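Foro > Robótica > Enseñanza por demostración
Tema: ¿Alguien se cree lo de "enseñar en una tarde"?

tornillo_suelto
22 de enero de 2025
Llevo desde noviembre con el kit de teleoperación de Plistuto y empiezo a estar harto. El folleto promete que guías el brazo unas cuantas veces y la tarea queda aprendida. He grabado 298 demostraciones de coger una pieza y dejarla en una bandeja. Si muevo la bandeja un palmo, la política se va a donde estaba antes. ¿Esto es aprender o es una grabadora cara?

marga_ctrl
¿Moviste la bandeja mientras grababas? Si siempre estaba en el mismo sitio, el problema es de los datos. Con posiciones variadas a mí me bastó con bastante menos.

tornillo_suelto
La moví en 14 episodios. Ya sé que son pocos, pero el folleto no decía nada de eso.

Kinestesico77
Deja el mando y guía el brazo con la mano. Con el mando metes titubeos, paradas y correcciones raras, y luego la red te las copia todas.

marga_ctrl
No estoy de acuerdo. Guiando a mano sales tú en la cámara tapando media mesa, y al ejecutar ya no estás. En Tutdale lo probamos así y hubo que tirarlo casi todo.

Kinestesico77
Pues graba solo articulaciones y repite la trayectoria después, sin nadie delante. Es lo que se ha hecho toda la vida.

viejo_plc
Toda la vida se ha programado con puntos y funciona. Para una bandeja fija, ni red ni demostraciones.

nodo_perdido
Yo me pasé al simulador de Vokia para no desgastar el brazo. 1177 episodios con mando y sigo sin fiarme. Lo que peor llevo es la cámara de muñeca: hay momentos en que solo tienes los dos dedos grises y un fondo casi negro.

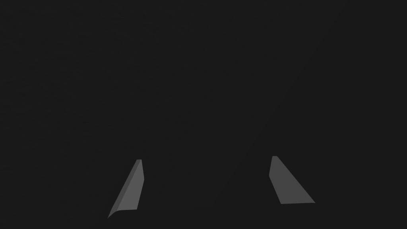

Con eso, a ver quién me explica de dónde saca la red la profundidad. Yo al menos me acuerdo de dónde dejé la pieza; ella, con una sola imagen por paso, no. Subí la luz de la escena y añadí una cámara fija, y aun así no pondría la mano en el fuego.

marga_ctrl
Dale historial, varios pasos seguidos. Y quita los tramos muertos del principio.

nodo_perdido
Lo del historial lo intenté y se puso a repetir la última acción. Lo de recortar no, lo miro.

tornillo_suelto
El comercial de Thygesen me dice que con 2000 se arregla. Antes eran "unas cuantas". Voy a grabar otra tanda moviendo la bandeja en todas y, si sigue igual, devuelvo el kit.

viejo_plc
Guarda el embalaje.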